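4. Setting Up the Advent Lantern Walk

4.1 Before you start

Read this section even if you helped last year. The earlier edition claimed the whole route could be set up in 2 hours by four people. We have never seen that done, and we doubt whoever wrote it had either. Allow a full afternoon.

The walk begins at the Drollgate church steps, follows Steyn Street down to the water and finishes at the Silimano hall, where the wreath is lit. The route hasn't changed. The order of setting up has, so put the old sheet away.
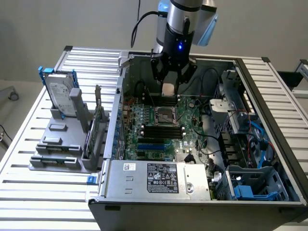

Drollgate, 2019-11-14

4.2 Parts check

Lay everything out on the hall floor and tick it off. You should have:

89 Cikance lanterns with handles
13 ground stakes for the path markers
1 wreath frame, in two halves
4 large candles (three purple, one rose)
Hymn sheets, in the green tub
Matches in a screw-top jar

The lid of the green tub says 346 hymn sheets. Treat that number as a hope. Sheets go home in coat pockets every year and the lid has not been rewritten.

NOTE: The lantern boxes are labelled "all weather". Light rain, maybe. Keep them under cover until people arrive, whatever the label says.
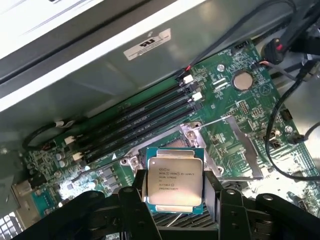

4.3 Placing the path markers

1. Start at the water end and work uphill. The supplier's leaflet says to start at the top, but then you carry the heaviest bag the longest distance.

2. Push each stake in until the collar touches the ground. If it stops short, you've hit a root or an old kerbstone. Move it a hand's width and try again.

3. Leave the bend beside the bus shelter until last. It needs two stakes close together, and people will still cut the corner.

4. Walk the route once with the street lights on. Markers that look generous in daylight have a way of vanishing after dark.

CAUTION: Do not hammer the stakes. The collars crack, and a cracked collar won't hold a lantern upright in wind.

4.4 Assembling the wreath

1. Stand the two halves of the frame on the low table, open ends facing.

2. Slide the joining pins in from underneath. They are described as self-locking. Tape them anyway.

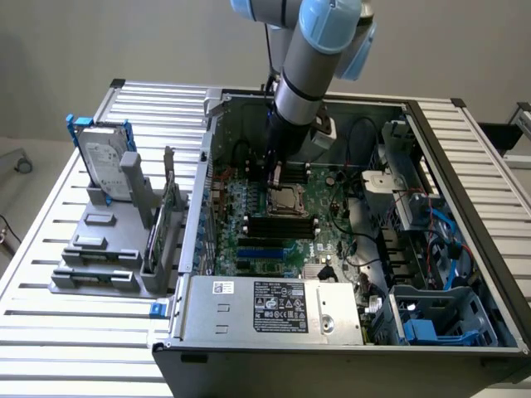
3. Wire the greenery on in short bunches, all lying the same direction. Cedar lasts longer than fir indoors. Holly looks lovely and drops its berries where children will find them, so keep it to the back.

4. Set the candles in the cups, rose candle nearest the piano. Check that each one stands straight without being held.

5. Clear any greenery that reaches higher than the cups.

CAUTION: Never leave the wreath lit in an empty hall. "Dripless" and "slow-burning" on the packaging do not change this.

4.5 On the night

1. Hand out lanterns at the steps, one to a family to begin with. Any left over can go to latecomers.

2. Let the singers go first. We were told the singing would carry to the back of the line. It doesn't, so place a few confident voices halfway.

3. Hold the reading until everyone is indoors and the doors are shut.

4. Light one candle only. The other three wait for their own Sundays, however much the children argue.

NOTE: For packing down and storage, see section 5. Dry the lanterns before boxing them, or the hinges will be stiff by next November.
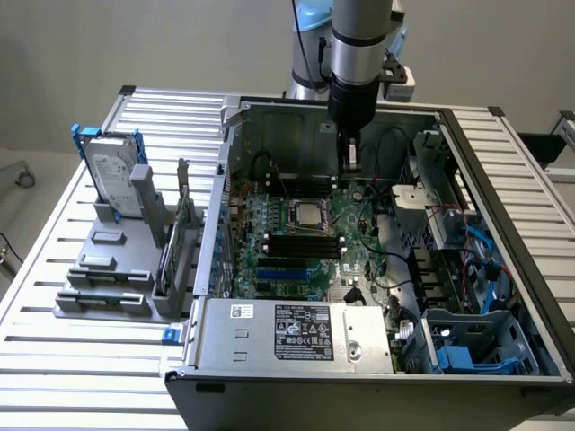 Computer case on its side with the side panel off.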